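Plandgate Family Kitchen
Progress report to the Baranauskienė Fund
February 28, 2024

Dear Tươi Hứa,

Thank you for your patience with this report, and thank you again for the visit in the fall, which gave us all a lift. I promised you plain news of how the kitchen is coming along, so I will try to keep to that, although you know by now that I can talk about countertops for a good long while.

The largest part of the first payment, 3000 dollars, went to the counter and the wall behind it. We settled on the white marble pattern with gray veining after looking at far too many samples, and it has made the whole room feel lighter. The tile is up along the wall as well. I had worried that such a pale surface would feel a bit like a clinic to our younger families, but the wood warms it up nicely — the cutting boards, the tray, the slatted crate — and so do the play foods, which have a way of ending up on the real plates.
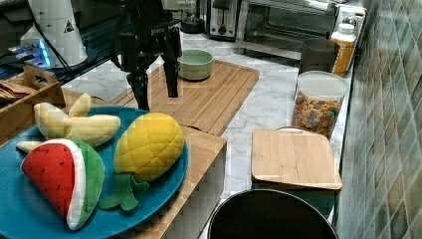 Soft toys were a small line in the budget and I am so glad you let us keep it in. Parents come here to learn a few simple meals, and the children come because the parents do, and a child with a plush pineapple to serve up is a child who will let a grown-up finish chopping an onion. We would like to add some vegetables next, as the collection leans heavily toward fruit. The plates and bowls are holding up well, and I have asked that we stay with the blues and greens when we replace any.

The second part of the money is going to small appliances and storage. We have the toaster oven and the two-slot toaster on the counter, and a shelf unit with a towel bar. The parents asked for things they might have at home, and I think they were right. Nearly every recipe in the spring booklet can be made with a toaster oven, a board and a decent knife.
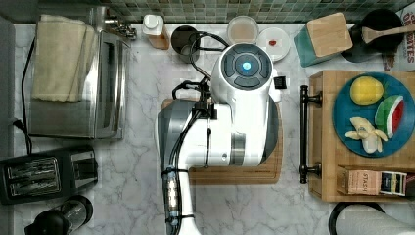 Counter space remains our sore point. Everybody likes their tools within reach, me included, and by the middle of a session the spatulas and bottles and little dishes have crept in from all sides. Omar Nassar has drawn up a plan for 2 wall shelves from Keson, to take the canisters and the utensil holders, and their quote leaves us a little under budget. We also looked at a rolling cart from Bikia, but it would block the way to the sink.

We have 30 families signed up for the spring sessions. If you are happy with this report, we would be grateful for the second payment of 4000 dollars, which will cover the shelves, the groceries and the printing of the booklet through July. I have put the receipts in with this letter, in date order for once.

With warm thanks from all of us at Plandgate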